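Unit notes, session 2: looking after the sink cell

Okay, so last time we got through the power-up checks and I promised we'd do the maintenance side of the Prollik cell next. The cell lives in the simulator all term, which doesn't let you off the upkeep! Home poses drift when people edit them, joint limits get fiddled with and never put back, and I spend my evenings hunting for whoever changed the gripper offset. Have these two open while you read the rest.

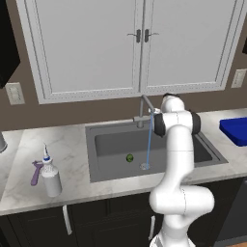
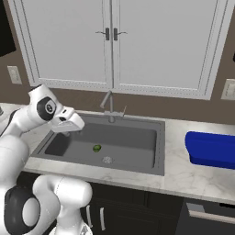

Same arm, same sink, two different poses.

Siu-fong Ho asked after the last session why we bother re-zeroing the wrist if the arm already reaches the faucet without complaint, and whether it would be quicker to nudge the target point instead. Fair question, and yes, it would be quicker — once. Then the next group loads your file, their target is off by your nudge, and now there are two errors to chase.

So, the routine I'd like you to follow:

Load the clean scene, never your own saved copy from Flondon.
Send the arm home and write down all the joint readings.
Compare them with the sheet. If the wrist is out, re-zero it before you touch anything else.
Open and close the gripper in free space, well clear of the counter.
Approach the faucet slowly and watch the contact log. I had 118 warnings in one run last year, all from a finger offset with the wrong sign (mine, sadly).

The service counter resets at 2,000 cycles. We used to leave it at 3,000, but the colour of the status flag went amber well before that and everybody just learned to ignore it, so I brought it down. Please don't put it back up.

Water is switched on in the scene file, by the way. It slows the older lab machines a fair bit, so turn it off while you calibrate.

Bring your joint sheet to the September lab, filled in by hand is fine.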